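Thursday, July 29, 2021

The linen closet at the top of the stairs is done. It took longer than it should have, mainly because I kept finding things I wanted to keep.

When we moved in, back in May, everything made of fabric went into that closet in whatever order it came out of the boxes. Sheets, beach towels, a tablecloth, two sleeping bags and the curtains from the old place. You could open the door, but you had to close it with your shoulder. I put up with it until last week, when I went looking for a pillowcase and ended up with most of a shelf on the landing floor.

The closet is 54 inches wide and has four shelves. The top one is too high for me without the step stool, so that now holds the sleeping bags and the winter blankets. The second shelf is bath towels. The third is sheets. The bottom one is everything that gets used in the kitchen or for cleaning, plus the iron.

I tried folding sheets into their own pillowcases, which people recommend. It works fine for flat sheets. For fitted sheets I ended up with a lump, so those are folded in thirds and stacked with the fold facing out. Sets are kept together except where half the set has gone missing. I have three pillowcases in a green stripe and no idea where that sheet went. It may still be at the laundromat in Grisia.

My rule for towels was that anything with a hole or a frayed hem went in the rag bag. The rag bag filled up quickly. Laurențiu Vlad from next door took half of it for his garage, and the rest is under the sink. He also offered me a set of wire shelf dividers he had bought and never put up. They are made by Emeveck and they clip on from underneath. One of them doesn't grip very well, so I put it at the end against the wall where it doesn't have much to do.

I got rid of 10 towels in all and two sets of twin sheets that don't fit any bed we own. The twin sets went to the thrift store on Zekden. They would not take pillows, so I brought those home again, and they are in the hall while I decide.

The folding I did on the bed over two evenings. I'd carry up a basket, fold what was in it and put it away before bringing up the next one. The first evening I skipped that last step and had to move piles onto the floor to go to sleep, and the cat, Ghiță, had one of them flattened by morning.

Small cloths were the slow part. They slide around if you stack them too high, so I keep the stacks low and fold each one the same way: in half, in half again, smooth it down. The dark ones go together. They get washed together anyway, and it saves sorting later.

Still to do: the tablecloth needs ironing, the curtains need to be measured for the back bedroom, and I want a hook inside the door for the ironing board cover.
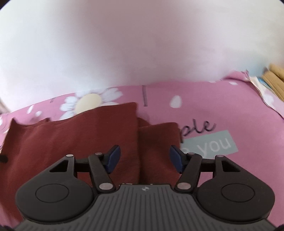 Two of the dark cloths, folded, on the pink daisy print.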